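4.2 What media mentions tell us about recruitment

Colleges of the size studied here keep careful track of the times they appear in the press. The communications office at Joubert sends out a monthly digest. Mundomden puts its mentions on a public web page, sorted by month, and the page is linked from the admissions site. Staff at both places told us that the lists matter because coverage "moves the needle" with families. We asked each office what it meant by this and how it knew. Neither could point to a record that linked a news story to an inquiry, a campus visit or an application.

This is a common gap in the field. A mention is easy to count, and a monthly total makes a clean chart for a board packet. Whether a seventeen-year-old or a parent ever read the story is a separate matter, and the digests we reviewed were silent on it. Hendricks makes the same complaint about her own former office, where a two-line quote from a faculty member in a wire story was logged once for every outlet that ran it. By that method a single phone call in October could outscore a full feature in the local paper.

We therefore coded the digests again by hand. A story counted only if the college was a subject of the story and a reader could come away knowing something about it. Passing references, calendar listings, game scores and reprints were set aside. Two coders worked separately and met on Tuesday afternoons to settle the items on which they differed. Most of the disputes were over alumni stories. When a graduate wins a prize and the paper gives the name of the college in the fourth paragraph, has the college been covered? One coder thought yes and the other thought no, and we ended up siding with the second. Readers who prefer the looser rule should know that it would raise the totals at both colleges and leave the ranking of months much as it is.

The enrollment stories need a special word. In the fall, reporters call every college in the region and ask for head counts, and the resulting article tends to list them together. Communications staff treat a favorable line in such an article as a win. We are less sure. A headline saying that enrollment is up across an area says little about any one campus, and the figures given to reporters were not always the figures later sent to the state. At Joubert, the number quoted in the press included students taking a single evening course. Nothing was hidden, and the definition was given to us at once when we asked for it, but no article we read had printed it. 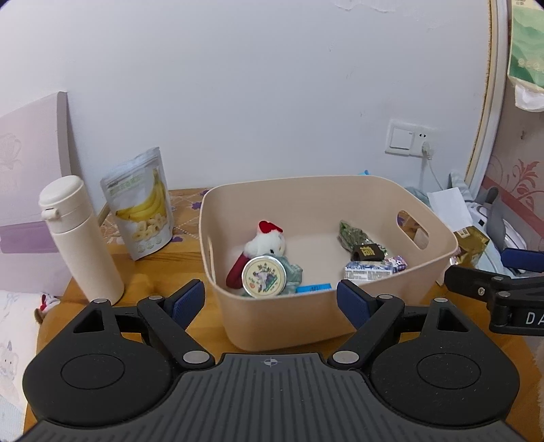

Figure 5. Basket with a plush toy and a round tin, on a wooden table.

A second problem is timing. The offices like to set a month of strong coverage beside the applications that followed and let the reader draw the line between them. Applications rise in the late fall whether or not anyone has written about a mural or a basketball team. To separate the two, one would want a comparable college that got no coverage in the same weeks. Flollgate came closest in our sample, having left its press job unfilled for the whole fall term, and its applications followed the same curve as those of its neighbors. One college is thin evidence and we do not wish to lean on it. It does put some burden on those who claim a large effect.

Software has not helped as much as its sellers suggest. Both colleges paid for Fimix, a clipping service that attaches a "reach" score to each mention. The score is built from the total audience of the outlet, so that a brief item on an inside page earns the same reach as the lead story. Staff we interviewed knew this. They went on reporting the score upward because it was the number they were asked for, and one described it to us as "the only thing on the slide that ever goes up." We found no case in which a reach score had changed a decision about where to spend money or staff time.

None of this shows that press coverage is useless to a small college. Trustees read it, donors are sent it, and faculty members quoted in it are pleased. Those may be good enough reasons to keep a press office open. They are different from the reason usually given, and a digest written for donors would probably look different from one meant to bring in students. We suspect that the two aims have been run together for so long that the offices themselves no longer separate them.

Our own data have clear limits. The digests were compiled by the people whose work they describe, and we had no independent list of stories to check them against. Unfriendly coverage was nearly absent from both sets. Either there was very little of it or it was left out, and a search of one newspaper's archive turned up articles on a parking dispute and a canceled program that neither digest had included. The counts in this section should be read as counts of what the offices chose to keep. Section 4.3 turns to the admissions surveys, where students were asked directly how they first heard of the college, and where the answers raise troubles of another kind.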